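Week 3: Where Does the Heat Go?

Welcome back! Last time we met the three ways heat moves (conduction, convection, radiation) and I promised you we'd spend a whole session on surface area, which is my favorite topic in the course. Read Wendt, chapter 10, before lab if you can. Ashley Blackburn has the spare copies.

The big idea: a hot object can only lose heat through its skin. Double the skin and, if nothing else changes, you double the rate! 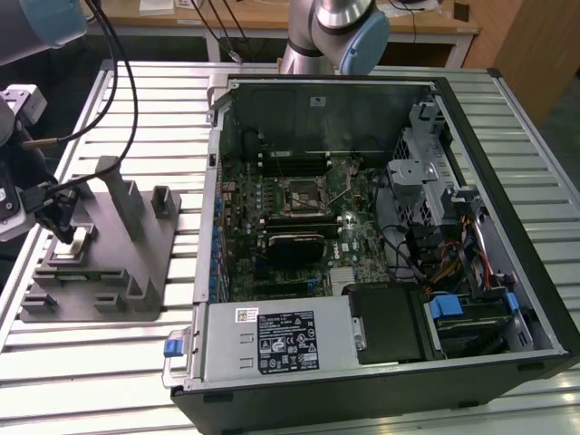 Fins are how engineers and animals both cheat. A jackrabbit's ears are thin, wide and full of blood vessels, so they dump heat beautifully. Old motorcycle engines have ridges for the same reason, and so does the silver heatsink near the lower right of the Dell motherboard. Same trick, very different neighborhoods!

Try this before April break. A flat plate has 70 square centimeters of surface. Add fins and the total comes to 776. How many times faster could it shed heat, at best? Then tell me why the real answer is lower (hint: feel the tip of a long spoon in soup).

Bring your graph paper.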